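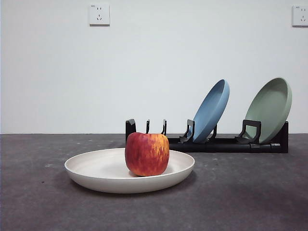
Plumia-Mesa: ficha del conjunto de datos

Versión 1.2, 7 de octubre de 2023
Mantenimiento: Yesenia Espinoza, Traian Voicu
Licencia: uso en investigación, sin redistribución de los archivos originales

Resumen

Plumia-Mesa recoge episodios de manipulación con vajilla: colocar platos en un escurridor, retirarlos y pasar piezas de fruta de un plato a otro. Sirve para medir hasta qué punto una política aprendida puede recoger una cocina sin ayuda. La respuesta provisional es que todavía no, salvo en condiciones muy acotadas.

Contenido

Episodios teleoperados: 275
Episodios autónomos (evaluación): 200
Cámara: fija, junto a la mesa
Anotaciones: instrucción en texto, éxito o fallo, causa del fallo

Tareas

escurridor_colocar: introducir un plato en una ranura libre.
escurridor_retirar: sacar el plato del color indicado y apoyarlo en la mesa.
fruta_trasladar: mover la fruta de un plato a otro sin desplazar ninguno de los dos.

Resultados de referencia

La política base completó 176 de los 200 episodios autónomos. La cifra es engañosa si se lee sola: casi todos los fallos se concentran en escurridor_colocar, donde el plato debe entrar de canto y el margen lateral es pequeño. Los errores habituales son el choque con los soportes y la suelta prematura — el plato queda inclinado fuera de la ranura. Un episodio solo cuenta como éxito si la pieza sigue en su sitio dos segundos después de abrir la pinza.

Limitaciones

No hay agua, restos de comida ni cubiertos. Tampoco se incluyen vasos. La iluminación es constante y la fruta siempre es rígida. No se recomienda extrapolar estos resultados a una cocina doméstica.

Cambios

1.2: corregidas las etiquetas de color en escurridor_retirar (aviso de Faustino Olvera).
1.1: añadida la causa del fallo, anotada desde junio.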